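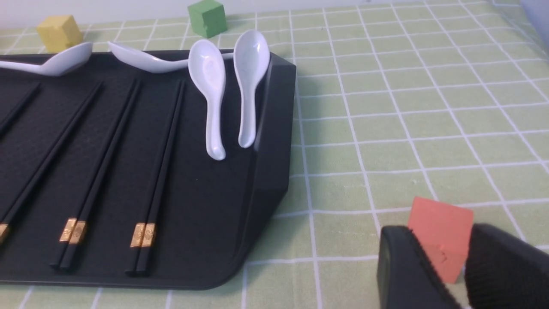

Chopsticks belong on the table before the bowls do, my neighbor in Kokville told me, and spoons too, or everyone's noodles go soft while you dig through a drawer. I took that personally. My drawer is a disaster!

So in July, with 10 people coming for soup, I set everything out on a tray by four in the afternoon. Black chopsticks with gold bands at the thick end, white ceramic soup spoons, the green checked cloth I only bring out for company (it hides nothing, but I love it). The cloth was almost $18 at Bavov, and I'd pay it again.

I used to hand things out one by one – so fussy. Now the tray goes in the middle and people help themselves while I ladle. Pair up your chopsticks first, though. I once gave a guest two that didn't match, and she ate the whole bowl that way.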